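3.2 Floor coverings and edge conditions

The dwellings in the Zirbridge sample were built in two phases and fitted out by different contractors, so the floor coverings vary more than the outward appearance of the blocks would suggest. Living rooms in the first phase were delivered with wood floors laid directly over a leveled screed. Those in the second phase have the same type of covering over an acoustic underlay, added after complaints from residents on the lower stories. The present section considers only the living rooms, as these have the largest glazed openings and show the widest daily range in surface temperature.

Earlier work on the estate (Mendes and Torres) treated the floor as a single surface with one representative temperature, taken at the center of the room. That choice was reasonable for the purpose of the study, which was to estimate heating demand for the block as a whole. It is less suitable where the question is how comfortable a person feels when seated or standing close to the glass. In winter the strip of floor next to a full-height window loses heat to the frame and the slab edge, and on clear days the same strip receives direct sun for part of the afternoon. A reading from the middle of the room reflects neither condition well.

For this reason the floor was divided into two zones. The perimeter zone extends from the window frame to the line at which the afternoon sun no longer reaches the floor in March. The inner zone is the remainder of the room. Where the boards run at an angle to the window wall, the boundary between the zones was marked parallel to the glass and the direction of the boards was disregarded. Rugs were lifted in both zones during the reading period, with the consent of the household, and put back afterward.

Figure 4 gives an impression of the typical finish. The pale color of the boards is relevant to the analysis, as light surfaces absorb less of the incoming solar radiation than the darker stains chosen by some owners at their own expense. Dwellings with darker floors were kept in the sample but are reported separately in Section 4. 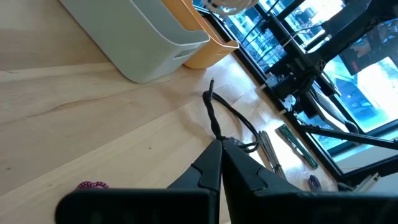 Figure 4. Pale wood flooring and dark-framed, floor-to-ceiling window.

Surface temperatures were recorded at intervals of 30 minutes over 11 consecutive days. Sensors were fixed to the boards with a thin adhesive pad and shielded from direct sun by a small reflective cover. Lashari and Teixeira have shown that unshielded sensors overstate the temperature of wood surfaces in full sun, and the covers were made to the pattern given in their paper. Air temperature was recorded at ankle height and at seated head height in each zone. Households were asked to keep to their normal heating pattern and to note in a diary any period in which a window or balcony door was left open.

Window frames were treated with the same care as the floors. The frames supplied under the Grestent contract are dark in color and have a thermal break, although the quality of the seal at the threshold is uneven. In 6 dwellings the threshold seal had been replaced by the housing association before the study began. These dwellings were not excluded. Instead, the condition of the seal was entered as a separate variable, coded as original, repaired or replaced, following an inspection by Bartoš, who carried out all inspections so that the coding would be consistent.

3.3 Resident reports

Each household completed a short questionnaire at the start and end of the reading period. The questions followed the wording used in the Jernurlow survey, with two changes. The term "draft" was replaced by "cold air at the feet," which residents in the pilot round had found easier to answer, and a question on furniture position was added. The second change came from a remark made repeatedly in the pilot interviews, namely that residents had moved chairs and tables away from the window in their first winter and had not moved them back.

The answers point to a difference between measured and reported conditions. In first-phase dwellings, residents described the floor near the window as cold even on afternoons when the sensors showed the perimeter zone to be warmer than the inner zone by up to 4 degrees. Two readings of this result are possible. Residents may be giving an overall judgment shaped by mornings and evenings, when the perimeter zone is in fact the cooler of the two. They may also be responding to the temperature of the glass itself, which was not measured and which affects comfort through radiant exchange. The diary entries give some support to the first reading, as most complaints were entered before breakfast or after dark.

Second-phase residents reported fewer complaints of cold feet in both zones. It would be unsafe to attribute this to the underlay alone. The second-phase blocks stand farther from the river, are less exposed to wind and have a larger share of households in which someone is at home during the day, so that heating is used more evenly. An attempt was made to match dwellings across the phases by orientation, story and daytime occupancy, but the number of pairs obtained was too small for a formal comparison. The matched pairs are therefore described individually in the appendix, and the regression models in Section 4 include construction phase as a control variable only.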